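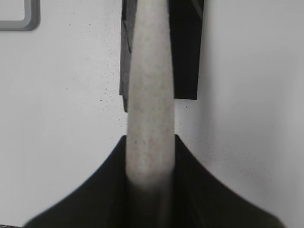 Vekinham, May 2023

I finally got my turn at the leader arms, and I have been grinning ever since! If you've never tried it, the idea is simple enough. You hold a pair of small handles, the big arms copy whatever your hands do, and everything gets recorded so the robot can learn from it later. My job was kitchen work for the Nurach project, which means knives, a cutting board and fruit.

The first thing I learned is how much I lean on touch when I cook. Through the handles you feel almost nothing, so you end up doing it all with your eyes. I kept flicking over to the wrist view, where you see the two black fingers and whatever is held upright between them against the white wall, and very little else. It's a strange way to look at the world, and after a while I loved it.

Then came the banana. Getting a long knife level over it is a slow business — one arm has the handle, the other hovers near the far end, and my shoulders crept up to my ears every time. My early tries were hopeless. I rushed, I wobbled, I forgot to breathe. The advice I got was to move as if I were showing a little kid, and that helped more than any amount of fiddling with the settings. 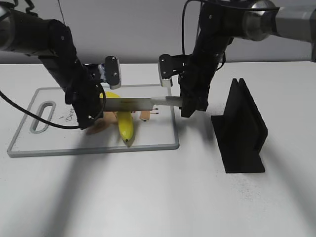
Knife up, banana on the board, stand off to the right.

We kept 18 of my 26 runs, and I'm pretty proud of that for a first day. The full set is supposed to reach nearly 2000 by July, with people at Tse and Gulludetti recording their own on matching setups. I like that part a lot. Everybody slices differently, and you can tell whose run you're watching from how they come in over the board (I come in too high, apparently).

I've signed up for three more sessions. Next time I want to try it left-handed, and I'm bringing a better chair.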